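Tirkmont Makers Board > Events and Meetups > Went to the Hidayat open day, wow

solderpuddle wrote:
OK so I finally made it to the open day at Hidayat in June and I have to gush a little. I figured it would be the usual thing, arm behind glass, arm waves at you, you get a tote bag. Instead they hand you the grippers! You stand at a little table with one in each hand and do household stuff, and the recordings go toward training their two-armed setup, Plekden. I was there from 10 am until they started stacking chairs.

They had several stations. One was folding, one was drawers, and the one I kept going back to was the tray station, with a flowery tablecloth and a vase and everything, like your aunt's breakfast nook. You'd think moving a tray would be nothing. Try it with two fingers per hand and no sense of touch! I have so much respect for lobsters now.
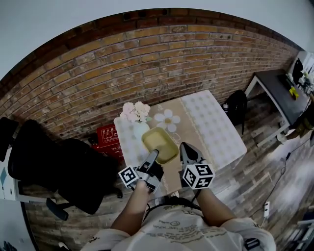

Tray station, both grippers over the table. The big white cubes are the tracking markers.

The person running the station told us they had 149 recordings from the morning session and wanted 355 by closing. No idea if they got there. There was a line for most of the afternoon, and kids were better at it than the adults by a mile.

gantrygoose wrote:
Great writeup, jealous. How heavy are those things? I did a similar demo over in Hetgate and my wrists were toast after ten minutes.

solderpuddle wrote:
Not bad at first, then you notice. The weight sits out in front of your hand, so it's the forearms that go. I took breaks (and ate a pretzel).

mr_backlash wrote:
I was there too and I'll be the grump. Fun, sure, but I wanted to see the robot do the task on its own, and we got one autonomous run after lunch. For an open day that's thin. Most of what I saw was visitors doing the work.

solderpuddle wrote:
Fair, I wanted more runs too. But I can watch a robot do a clean run in a video any time. Feeling how hard the grip is taught me more than a video would.

tinsnip_878 wrote:
Siding with the grump on the schedule. The sheet at the door said demos all day. On the other hand the one run I caught was lovely, it went slow and nudged the tray straight before picking it up, and the whole room went "ooooh."

gantrygoose wrote:
Do those cubes get in the way? They look huge.

tinsnip_878 wrote:
A little. I kept knocking mine together when I brought my hands close. And if you turn your wrist too far the tracking loses you and they ask you to start over. Happened to me more than I'd like to admit.

mr_backlash wrote:
Same. OK, I'll give them that the staff were patient about it. Nearly 100 people through that room and I never heard anyone get hurried.

solderpuddle wrote:
They said there'll be another one in the fall, with signup at the front desk. I'm going for the drawers this time. Anyone want to carpool from the Tirkmont side? I've got room for three if you don't mind sitting next to a toolbox.

gantrygoose wrote:
Me! I'll bring wrist braces.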